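Chapter 16
Clearing and Cleaning the Preparation Surface

Learning goals

After studying this chapter, students should be able to:
Explain the difference between clearing, cleaning, and sanitizing.
Identify the parts of a cutting board where food residue collects.
Put the steps of surface care in the correct order.
Complete a surface record for one work period.

Key terms: residue, rim, handle slot, contact surface, rinse, air drying

In January, the training kitchen at Sternuvville reviewed the surface records kept by its first-year students. Of the 334 records turned in, 17 listed the cutting board as clean while the table beside it had been left unwiped. The instructor, Dymphna Breathnach, asked the class to consider whether such a board could be called ready for use. Most students answered that it could. By the end of this chapter, the reader should be able to explain why the kitchen's rules say otherwise.

A preparation surface includes the board and the table on which it rests. Crumbs move easily from one to the other whenever a board is lifted, turned, or set down. Light-colored surfaces are helpful in this respect, as small dark particles show against them and can be dealt with before the next food is prepared. 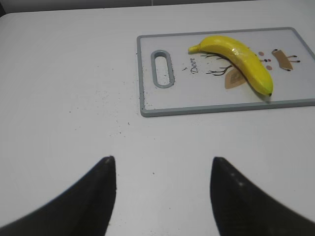
Figure 16.1 Banana on a cutting board with a raised gray rim. Note the dark crumbs near the handle slot and the specks on the table.

Boards with a raised rim and a handle slot need particular attention. The rim forms a corner in which residue settles, and the inner edge of the slot is often missed by a flat cloth. Printed designs, such as the deer on the board in Figure 16.1, should be wiped with the same care as plain areas. Fine lines in a drawing can make small crumbs harder to notice.

Clearing always comes first. Food is moved to a clean plate or bowl, and loose crumbs are gathered into a damp cloth or paper towel. They should not be brushed onto the floor. The board is then washed, rinsed, and stood on its edge to air dry. The table is wiped before the board is returned to it.

Section 16.1 begins with clearing. Students will need the surface record printed on page 30.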